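**22 February 2025** - Sukaditz has opened Pondeto to everyone this week, and it's a joy to try. The service lets you rehearse gripper jobs on simulated furniture, with 900 ready-made rooms to pick from and fresh ones promised in September.
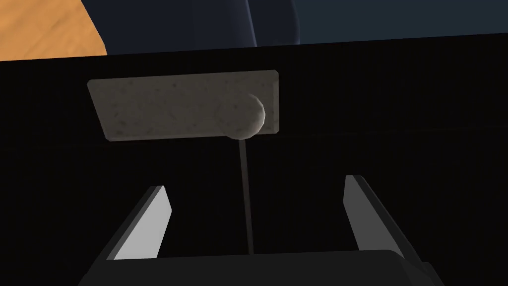
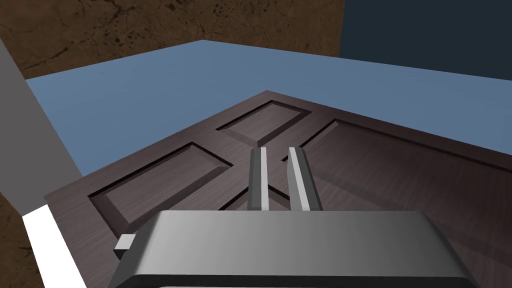
## What you get

The free tier covers 2 rooms at a time and 2,000 runs a month. I had a two-fingered gripper up and moving before my tea was cold! Surfaces are the real treat - speckled stone, wood grain, panelled doors with proper grooves. Loading is slow on older laptops, and the Prusik add-on for importing your own rooms still needs work.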